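Ponidon Community Help > Kitchen & Parties > Cleaning up

Reusable plastic cups: how do I get the last bit out before stacking?

posted by porchswing_dee

Okay, this is a small problem but it's making me nuts. Last July I got tired of buying throwaway cups for every family thing and block party, so I ordered 200 of the reusable plastic ones from Flornari. Clear ones mostly, plus a bunch of colors mixed in (blue, teal, amber, a smoky gray, and a pinky orange that my niece always claims before anybody else gets a look). I really like them! They don't tip over as easily as the flimsy kind, they look nice on a table, and I've only lost a few to cars and coat pockets.

The trouble is the end of the night. By 11 everybody's gone home, I'm tired, and there are cups on every flat surface with a swallow left in the bottom. So I dump them in the sink, stack them up and tell myself I'll wash them in the morning. Then in the morning the stacks are glued together. There's a sticky ring around every cup, and I've cracked two of them trying to twist them apart. And they smell. Not awful, but sort of like a cooler that's been closed for a week.

What I've figured out so far is that a quick dump doesn't empty them. I tip one over, it looks empty, I turn it back up and a little bit slides down to the bottom again. The clear ones are easy enough because you can see what's left. The dark colors fool me every single time – I hold one up to the light, decide it's fine, and it's not fine.

So lately I've been trying a tray. I put the cups on it in a bunch, tip them one at a time, and whatever comes out stays on the tray and off my counter. It's better than running back and forth to the sink, but it's slow, and I don't know if I should be leaving them upside down, on their sides, or right side up. If I leave them upside down flat on the tray they fog up inside. If I lay them down they roll. I also don't know if the sorting is worth it. My sister says to group them by color and do the clear ones last, and I can't for the life of me get her to tell me why.

I don't have a dishwasher, by the way, so please don't just say dishwasher. I have one regular sink, a drying rack that holds maybe a third of the cups, and a helper who's willing but short on patience (me, it's me). I do wear gloves for the tipping part, my hands get wrecked otherwise.

The other thing I'd love to know is how far you have to tip. The clear cups have a thick bottom with flat sides to it, like an octagon, and ribs running up toward the rim, and I wonder if drops hang on to those. When I tilt one over the tray, the last of it sits in a little pool down by the rim and just stays there.

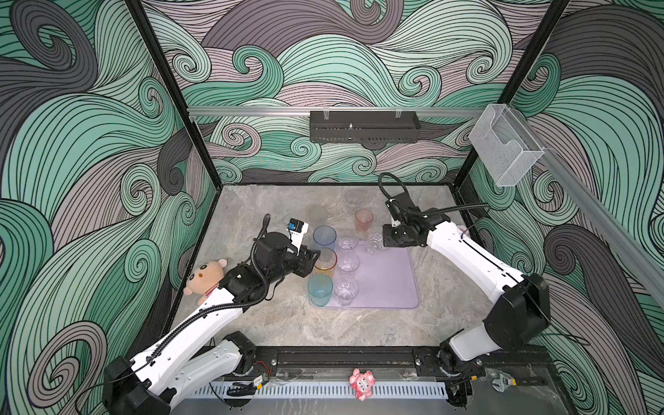
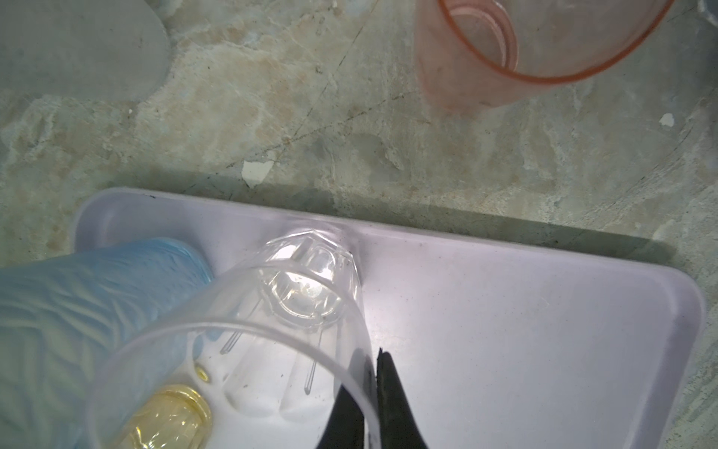 Lesia Boiko

Tip it farther than you think and then give it one good tap! I had the same cups (well, mine were Brindero but I'd bet they're cousins) and the lip is what gets you. If the cup is only leaning, the low side of the wall makes a little pocket and the last sip parks in it. Go all the way over until the rim is flat to the tray, lift it a half inch, tap the bottom with two fingers, done. Takes a second once you've got the rhythm.

Then don't stack. I know, I know, you're tired and it's late, but the stacking is your whole problem. Sugar dries between two cups and there's your glue. If you have to stack, swish first. I keep a big bowl of plain warm water next to the tray – no soap yet – and every cup gets dunked and tipped out before it goes anywhere. Soap can wait for the morning. Change the water when it looks like weak tea.

For the fogging, they need air under the rim. I use a wire cooling rack, the kind for cookies, set on top of a towel. Cups go upside down on that and they're dry by breakfast. You can get a lot of them on two racks. Laying them on their sides never worked for me either, there's always a puddle on the low side, and then one rolls off and wakes the dog.

About the ones already stuck: cold water in the inside cup, stand the outside cup in warm water (not hot), wait a couple minutes, and pull straight up. No twisting! Twisting is how they crack. And for the smell, a spoonful of baking soda in warm water, let them sit while you have coffee, rinse.

I'd guess your sister does the clear ones last because she wants clean water for them. Spots show on clear. Personally I'd go the other way and do them FIRST, while the water is fresh, and let the dark ones have what's left.

Skoryk

just get a dishwasher lol

ok sorry, read it again. we do the pool club snack bar and there's a crate of cups to get through every night. we line them up next to a bus tub and dump two at a time, one in each hand. faster than it sounds. don't bother with color

porchswing_dee

Thank you both! Lesia, I've got cooling racks sitting in the cupboard doing nothing since Christmas, so that's getting tried this weekend. I did the cold inside, warm outside thing on the worst stack just now and it came apart on the second pull. One pair is still stuck but I think those two are just married at this point.

Skoryk, two at a time scares me a little, but I'll try it with the ones that are nearly empty. Do you dunk them first too, or do they go straight in the tub?

Skoryk

straight in. tub has an inch of water in it already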